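Foros > Prensa y celebridades > Derechos de imagen > Consultas

¿Puedo publicar en mi boletín las fotos de una boda de famosos compradas por otra revista?

Publicado por hemeroteca_sur
Llevo un boletín de crónica social con 700 suscriptores, 38 de ellos de pago. En agosto, la revista Candurico sacó la exclusiva de la boda de una pareja de actores: reportaje de 51 fotografías, todas con el crédito de la agencia Kiiskinen. Quiero comentar el vestido y la lista de invitados y usar 4 de esas fotos a tamaño reducido, citando la fuente. La novia subió una de las cuatro a su perfil público.

Mis dudas son dos. Si citar la fuente basta para acogerme al derecho de cita, y si la foto del perfil de la novia tiene otro tratamiento. Resido en España y el boletín se envía desde la plataforma Vuson.

Respuestas

Publicado por pliego_y_margen
No basta con citar la fuente. El artículo 32 de la Ley de Propiedad Intelectual admite incluir obras ajenas ya divulgadas a título de cita o para su análisis, comentario o juicio crítico, pero con fines docentes o de investigación y en la medida justificada por ese fin. Un boletín de crónica social con suscripción de pago encaja mal ahí. El tamaño reducido no cambia el análisis.

Conviene separar dos planos:

Derechos sobre la fotografía. Corresponden al fotógrafo o a quien los haya adquirido, en principio la agencia o la revista según lo que diga el contrato. La exclusiva suele limitarse a un plazo y a un territorio. Pasado el plazo, la agencia puede licenciar el material a terceros, así que la consulta se dirige al departamento de licencias de la agencia.

Derecho a la propia imagen. Lo regula la Ley Orgánica 1/1982. El artículo 8.2 permite captar y publicar la imagen de personas con notoriedad pública en actos públicos o lugares abiertos al público. Una boda en finca privada con acceso restringido no es, en general, ninguna de las dos cosas. Que exista una exclusiva indica consentimiento para esa publicación – no para cualquier otra.

Sobre la foto del perfil: que la novia la haya subido no la convierte en material libre. Puede no ser siquiera titular de los derechos. La inserción mediante el código de la propia red es un supuesto distinto de descargar el archivo y volver a subirlo, pero en un correo electrónico ese código no suele funcionar y se acaba pegando una captura, que es una reproducción.

Publicado por Erer
Yo las pongo siempre con el nombre de la revista debajo y nunca me han dicho nada. Si te escriben, las quitas y ya está.

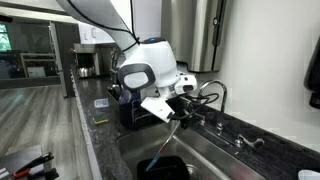
Publicado por tinta_plana
Retirar las fotos después de un aviso no extingue la reclamación por el periodo en que estuvieron publicadas. Y en un boletín el correo ya está entregado: se puede borrar la copia del archivo web, no la que recibió cada suscriptor.

Coincido con la primera respuesta y añado la parte práctica. Los hechos no tienen exclusiva. Puedes contar quién asistió, de quién era el vestido y qué se sirvió, con redacción propia y atribuyendo la información a la revista si no tienes otra fuente. Para lo gráfico quedan estas vías:

- Enlazar al reportaje original desde el texto.
- Pedir presupuesto a la agencia para una sola foto, indicando tirada, soporte y duración. Para tiradas pequeñas algunas tienen tarifa aparte.
- Consultar al gabinete de prensa de la firma del vestido. A veces distribuye material propio; lee las condiciones de uso antes de publicarlo y guarda el correo de autorización.

Si optas por la licencia, pide que figure por escrito el archivo en línea además del envío. Son usos distintos y muchas licencias solo cubren el primero que se declara.

3 respuestas · 12 compartidos

Usamos cookies propias y de terceros para medir el tráfico de esta página. Aceptar | Configurar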